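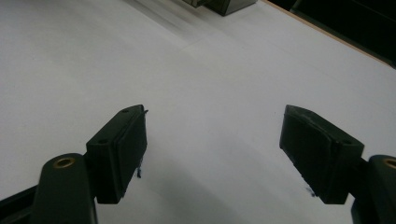

30th December, and I finally finished the big library book I've been renewing since the summer. It's 600 pages on the history of salt, and I loved maybe 67 of them (the bit about smuggling is great!).

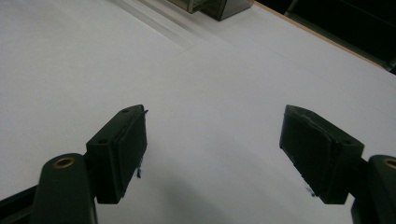
Tanner Sandhu says I should've quit at chapter two and that life's too short for boring books. Fair, but I'm stubborn, and the Edley branch doesn't do fines anymore, so why not drag it out?

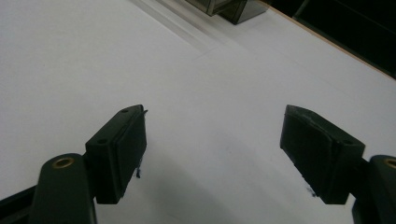 *1 min read*

Next up is a skinny mystery set in Girard. I'm already on page 77 and pretty sure it's the dentist.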